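Speaker notes – "Eating the Leftovers First"
Plendden library, Sunday afternoon slot, 32 minutes with questions

**Slide 1, title**

Wait for the people at the back to find chairs. They will pick the squeaky ones.

Open with the jar of capers. Ask who owns one. Ask who remembers buying it. Pause here, let them suffer.

**Slide 2, why the fridge lies to you**

- Cold food looks the same on day one as on day four, so we trust it, and then we stop trusting it all at once, usually on trash night.
- The back of the shelf is where good intentions go. Mine had a tub labeled "soup???" in my own handwriting.
- Don't do the yogurt story. It ran long in Hosent and a man left.

**Slide 3, the tape trick**

Masking tape and a marker, kept on top of the fridge. Write what it is and the day you cooked it. If you write only "chicken," you have told yourself nothing you couldn't see through the lid.

Hold up the tape. (Bring the tape.)

**Slide 4, the "eat me" shelf**

One shelf, eye level, for whatever needs to go next. Teenagers will ignore it. Put a slice of pie there once and they learn to look.

Someone will ask about rice. Answer: cool it fast, refrigerate it promptly, eat it soon, heat it until it's steaming all the way through. Move on before the rice people get started.

**Slide 5, the Thursday hash**

My whole method is 2 pans and low standards. Potatoes in one, everything else in the other, egg on top. The egg makes it look planned.

- Chop it all the same size
- Wet things go in last
- Hot sauce covers most sins – it does not cover old fish

If the clicker dies, keep talking and have somebody press the arrow key.

**Slide 6, what I saved**

I kept receipts for a season and came out 94 dollars ahead, a good part of which I then spent on nice containers. Admit this freely, it gets the best laugh of the afternoon.

**Slide 7, leave up during questions**

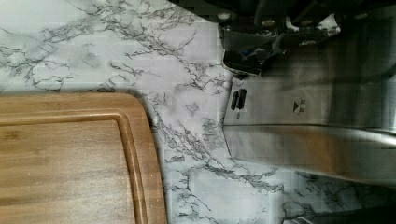
Can I freeze leftovers that were already frozen once as raw meat?

If the meat was thawed in the fridge and then cooked, the finished dish can go back in the freezer.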